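Notebook entry, October – Storage Room, Mixed Items
Entered by: Maarja Mägi

Start 9:40. Continued with the consolidation of unsorted small items from the Nisach and Mazurek shelves. The purpose of the work is to bring both shelves under the same register before the room is painted.

The register stood at 1,155 lines at the start of the day. Of these, 32 had no location entered. It was agreed last month that an item without a location is to be treated as missing until it has been seen and its label read.

Items were taken down one shelf at a time and checked against the printed list. Where the label could be read, the location was entered directly. Where it could not, the item was set aside with a paper tag bearing the shelf name and the date. Tags are to be written in pencil. The ink used previously has faded on the window side and several older tags had to be copied out again.

Three entries were duplicates, created when the Storari list was merged with ours. The later entry was struck out in each case and the earlier one kept. Colleagues are asked not to reuse the struck numbers.

11:15. The question of bins was raised again. The gray ones are deep enough for mixed items, and the sloping walls make it awkward to stand anything upright along the sides. For the time being mixed items will be laid flat. Gomton has quoted for dividers – see the folder by the door – but the quote is for the shallow type only and a corrected one has been requested.

Condition of bins is now to be noted along with the contents. Scuffing of the base is acceptable. Stains are to be written down with their position, so that a later mark can be told from an older one.
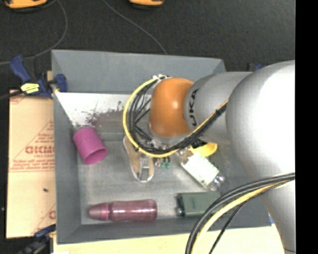
Gray bin, mixed items. Worn white patch at upper left of interior, with brownish-red stain. Base scuffed.

Cause of stain not known. Entered under "condition" with no action against it. To be wiped with a damp cloth and looked at again before the bin is given a permanent number.

Outstanding:
Corrected quote from Gomton.
Shelf 4, Mazurek side, not yet started.
Pencils for the tag box.

Stopped 12:30. List returned to the folder. M.M.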